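How a Car's Turn Signals Work

When a driver wants to turn left or right, a light on that side of the car starts to blink. It tells everyone nearby what the car is about to do. People walking, people on bikes and other drivers all look for it.

The driver works the signal with a lever next to the steering wheel. On most cars, pushing the lever down means left and pushing it up means right. The lever is a switch. Moving it lets electricity from the battery go to the lights on one side of the car.

Why do the lights blink? A small part called a flasher turns the electricity on and off, over and over. A blinking light is easier to notice than one that stays on. In older cars the flasher had a thin strip of metal inside. Electricity warmed the strip and it bent. When it bent, the light went off. Then it cooled, moved back, and the light came on again.

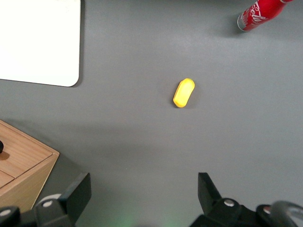
Page last changed: May

Newer cars use a tiny computer to do the blinking. Many still make the tick-tock noise, and in some of them it comes from a speaker. The noise reminds the driver that the signal is on.

After the turn, the steering wheel moves back to the middle and the lever clicks off by itself. If the turn was very small, the driver may have to move the lever back by hand.

Sometimes one side blinks much faster than the other. In many cars this means a bulb has burned out. A grown-up should change it soon.

Try this: next time you are in a parked car, ask the driver to switch on the signal. Count the blinks until you get to seven. Then ask for the other side. Do both sides blink at the same speed?

Words to know
Battery: the part that stores electricity for the car
Bulb: the part that gives off light
Flasher: the part that makes the light blink

Written by Evanthia Karras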